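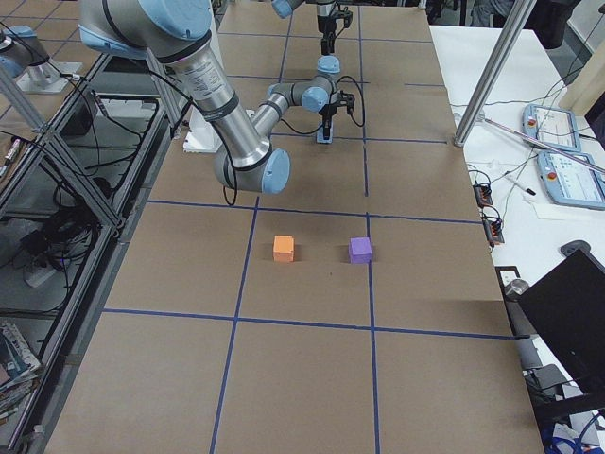

Gillosmont Residents' Association
Minutes of the February meeting

Held in the upstairs room of the library, 7 p.m. Chair: Itziar Herrero. Notes taken by the secretary. Enough members were present to hold votes.

1. Minutes of the last meeting

Approved with one correction. The earlier minutes said members "welcomed" the new bus timetable. Two people who were there asked for this to read "received." Changed.

2. Route 50 and the Sauerland Road stop

The chair read out the letter from Grinent, the company that runs the buses. It says the Sauerland Road stop will be "consolidated" with the one at the bottom of the hill and that riders will have "a simpler, faster trip." The chair asked whether anyone in the room had been promised a simpler trip before and then received one. No answer was recorded.

Points raised:

The letter gives 2,889 as the number of riders who will benefit. It doesn't say whether this means people or trips, or over what period. A member who used to draw up schedules for a school district said that one person commuting both ways all year could make up a good part of that figure alone. The secretary will write and ask how it was worked out.

The walk between the two stops is given as "a few minutes." Several members have made it with groceries and didn't recognize the description. The sidewalk on the east side stops at the culvert and picks up again past the church.

One member spoke in favor of the change. He said the bus does stop too often, that he has missed his train connection more than once, and that the association is against everything. The chair replied that the association was in favor of the crosswalk. He said that was before he moved here.

It was asked whether the decision has already been made. The letter uses "will" in the first paragraph and "proposed" in the third. The chair's view is that the first paragraph was written by someone who knows. She asked that this be minuted.

Motion: that the association oppose the removal of the stop until the ridership count and the method behind it are made public. Carried, with one against.

3. Rekwood shelter offer

Rekwood has offered to put up a glass shelter at the lower stop at no cost to the town. In exchange it would have the advertising panels. A copy of the draft agreement was passed around.

The agreement runs to 69 pages. Members who had read it (the chair and one other) pointed to the section on repairs, under which Rekwood will fix broken glass "within a reasonable time." There is no definition of reasonable. The shelter near the high school, put up under a similar deal with a different firm, had a missing side panel all last winter.

There was some discussion of whether a free shelter is better than no shelter. Most thought so. A member asked why, if the lower stop is only now getting a shelter, it was chosen as the one to keep. Another said the advertising might have something to do with it, as the lower stop faces the main road. The chair said this was a fair guess and no more than that, and the association shouldn't put it in a letter.

Agreed to ask for a fixed repair time in writing before giving any support. No vote taken.

4. Survey

Grinent's online rider survey closes at the end of the month. Question 2 asks riders to choose between "faster service" and "more frequent service." Keeping the present stops isn't among the choices. There is a comment box at the end. Members are encouraged to use it, though the last survey also had a comment box and the published summary left the comments out.

Paper copies were promised for the library desk. The desk had none this evening.

5. Other business

The streetlight outside the pharmacy is still out. It was reported again and a new reference number was given, which makes the old one useless.

A member asked if the association could invite someone from Grinent to the next meeting. The chair has asked twice and will ask again.

6. Actions

Secretary: letter to Grinent on the ridership figure, enclosing the motion.
Chair: letter to Rekwood on repair times; third invitation to Grinent.
All: complete the survey before it closes.

Meeting closed at 8:40 p.m. The next meeting will be in the same room unless the library needs it.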